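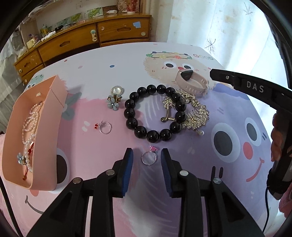
Jewelry on the table, with the pink paper box open at left.

Storing mixed costume and sterling: paper boxes vs. zip bags
Forum: Materials and Storage

platewright
6 April 2024
I am redoing storage for a mixed lot, 528 pieces on the inventory sheet. Most of it is plated brass and zinc alloy. The rest is sterling, plus a small group of faux pearls on elastic. Until now everything has lived in folding paper boxes, sorted by type and not by metal. The sterling in those boxes goes yellow, then brown along the edges, well before the sterling I keep in bags.

Current plan:
Sterling goes into polyethylene zip bags, one piece per bag, with an Iven strip in each.
Plated pieces stay in paper boxes with tissue.
Pearls go in a cotton pouch by themselves.

Room humidity sits near 50 percent most of the year and climbs in summer. Is there any reason to bag the plated pieces too? I would prefer not to, as bags take longer to open and I go through that group every week.

ferrule_k
Bag the sterling, yes. Paper is a mixed bag as a material. Some colored stock and some glues carry reduced sulfur compounds, and those are what silver reacts with. Plain white board can be just as bad. The color tells you nothing either way. If you want to know, put a clean silver coupon in a closed jar with a piece of the box, a second coupon in a jar with nothing, and a few drops of water on cotton in both. Keep them warm for a few weeks and compare.

For the plated group, the answer depends on what is plated on what. Thin gold over brass with no nickel underneath will let copper come through to the surface, and the copper then tarnishes. A bag slows that down but does not stop the diffusion.

platewright
I don't have plating specs for most of it. The Drinon pieces were sold as gold over nickel over brass. The others have no paperwork.

solder_and_sons
I disagree with bagging as the default. A zip bag closed on a humid day holds humid air. I have opened bags of zinc alloy pieces and found white bloom on the backs where the plating was thin, while pieces from the same batch in an open tray were clean. If you bag, do it in winter when the air is dry, or put silica gel in with the piece. People skip that step and then blame the metal.

ferrule_k
The water in that volume of air is tiny. A small bag at 50 percent humidity does not contain enough to produce visible corrosion on zinc alloy. The likely cause is that the pieces went in with skin residue or leftover cleaner on them. Chloride on the surface plus a closed bag gives you bloom. Clean and dry pieces in the same bag would have been fine.

solder_and_sons
They were wiped.

ferrule_k
Wiped with what?

solder_and_sons
Dry cloth. I take the point about residue, but most people will do the same as I did, so the advice to bag everything still gives a bad result for them. An open tray is more forgiving.

tin_gauge
Data point on bag thickness. I ran two sets of sterling links for 632 days in the same drawer, one set in thin sandwich bags and one in 6 mil bags. No strips in either. The thin bags showed a yellow cast on every link. The heavy ones had color only near the zipper. Polyethylene is a poor barrier to hydrogen sulfide, so thickness buys time and that is all it does. The zipper leaks more than the film if it isn't pressed fully shut.

platewright
Useful. Did you squeeze the air out?

tin_gauge
Yes, on both sets. I did not run a set with the air left in, so I can't say how much it mattered.

marl_bench
Check what you sort on as well. Printed vinyl table covers are usually plasticized PVC, and the plasticizer moves into anything soft that sits on it. Overnight is probably harmless for metal. Faux pearls are another matter, as the coating on some of them is a lacquer that goes tacky in contact with PVC. I lost a Sala strand that way. It sat on a vinyl mat from November until spring and came up with the texture of the mat pressed into it. Woven cotton or polyester with a print on it is fine.

platewright
Sorting is one afternoon at a time and everything goes back in boxes afterward, so contact time is short. I will put a cotton towel under the pearls anyway.

solder_and_sons
Do not store the elastic strands under tension either. Lay them in a loose ring. Elastic cord fails from age in any case, so write the date you restrung them on the pouch.

ferrule_k
On the strips: one per piece is more than you need. They work by reacting with sulfur compounds before the silver does, and capacity goes by surface area. Put the small bags together inside one larger bag with a couple of strips loose in the larger one. Replace on the maker's schedule. Don't rely on the color of the strip, because some brands don't change visibly.

tin_gauge
Second that, with one correction. A strip in the outer bag protects against what comes in from the room. It does little about anything already inside the small bag, such as a paper tag. Take the tags off or switch to polyester ones.

platewright
All of the sterling has paper tags on cotton string. That would explain a few of the bagged ones that turned anyway. I was going to blame the bags.

marl_bench
Rubber bands are worse than tags, if there are any of those in the boxes. Vulcanized rubber will put a black line on silver.

platewright
There are some. Removing them tonight.

Revised plan: sterling untagged, cleaned, dried, in heavy bags, grouped in an outer bag with strips. Plated pieces in the boxes for now, with coupons in jars to test the box stock. Stania sells a buffered board box in about the same size, and if the coupon turns I will order those.

ferrule_k
Buffered board is alkaline. That is fine for plated brass and for most sterling, but I would use unbuffered if the pearls ever end up in one. Also ask them if the board passes a silver tarnish test. "Acid free" on the label does not cover sulfur.

solder_and_sons
I would still use trays for the plated group. Post the coupon results when you have them.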